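Hand-Held Grippers: Your Questions, My Answers

Last updated Tuesday, August 30, 2022

I started this page in June after writing up my homemade gripper pair, which I call Mulleo, and getting the same handful of emails over and over. If your question isn't here, use the contact form and give me a few days. I build in the evenings and I'm slow with mail.

What is Mulleo, in plain words?

It's a pair of grippers you hold in your hands, one left and one right. You squeeze, the fingers close, and a small camera on the tool records the whole thing. Later on, a robot arm wearing the same fingers can learn from what you did. I don't own a robot arm that's good enough yet (I'm saving!), so for now I'm building the hand-held half and collecting practice runs.

Do I need a robot to get started?

Nope. I spent my first couple of months without even thinking about one. You need the grippers, a camera, something to pick up and a lot of patience with screws.

Where do you do all this?

Partly on my kitchen table, partly at Turnholm, the shared workshop I joined last year. Turnholm has the good printers and a drill press that doesn't wobble. My drill press at home wobbles.

What do the fingers look like, and why are they soft?

They're curved, with a grippy dark lining on the inside, and they flex around whatever they close on. I tried stiff fingers first and they were awful with anything round. Everything shot out sideways! The soft ones forgive you when you come in a bit crooked, and I always come in a bit crooked.

What are the black-and-white squares for?

Tracking. Software finds the squares in the video and works out where each gripper is and how it's turned. Print them matte if you can. I used glossy label stock on my first set and lost 49 runs to glare before I figured out what was wrong.

What task should I try first?

Round magnets on a whiteboard. I'm a big fan of this one. They're cheap, the colors are easy to tell apart on video, and you can put a sheet of paper under one or two of them to make life harder. Getting a magnet off the board takes a firm pull, so you find out fast if your trigger linkage is sloppy.

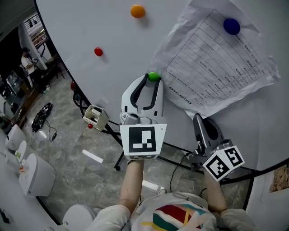 Ewan Kereama wrote in to disagree with me on that. He thinks magnets are a rotten first task, because the pull changes so suddenly when one lets go that beginners jerk the tool and pick up bad habits. He would start people on foam blocks, 20 pickups in a row, and only then move on to anything that sticks. Fair point, and I've had the jerk problem myself — but I get bored with foam by the fourth block, and bored people make sloppy recordings too. Try both and see which one annoys you less.

How many runs do I need?

More than you'd like. For a single simple move I aim for 300 clean ones. A move with two hands gets up to 400, and I split those over several sessions or my wrists complain. Please don't take these as rules, they're just what I've settled on for my own setup.

One hand or two?

Start with one. With two grippers you have to think about which hand is doing the work and which is just hanging around, and it's easy to block a camera with your own knuckles. I did a full evening of two-handed runs once where the left tool was in the way for most of it. Threw the lot out.

Does the shape of the thing matter?

Tons. Flat things are a pain because the fingertips can't get under them. A ball is much kinder once you have it between the tips, as long as both fingers touch it at the same height. If one lands low, the ball rolls up and pops out. So watch the tips, and close slower than feels natural.

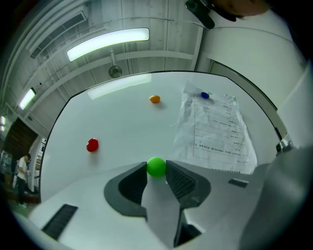
Slow closing also shows you whether your two fingers travel evenly. Mine didn't for ages. The right one arrived a hair early and nudged everything to the left, and I blamed the camera mount, then the table, then my eyesight. It was one loose screw in the linkage. A drop of thread locker fixed it, the removable kind please, you'll be back in there.

Which parts do you buy and which do you print?

I print the shells, the trigger and the marker cubes. Bearings and screws come from Bustano, a little mail-order place that packs everything in labeled bags, bless them. The springs are from Soriano. I tried winding my own springs for a while and I don't want to talk about it.

Can I have your files?

Yes, as soon as the trigger redesign is done. The current one pinches, and I don't want to be sent photos of your thumbs.

Will you sell me a finished pair?

Sorry, no. Each pair eats a couple of weekends and I still find things I'd change — the next set gets a shorter handle and a cable clip that stays put.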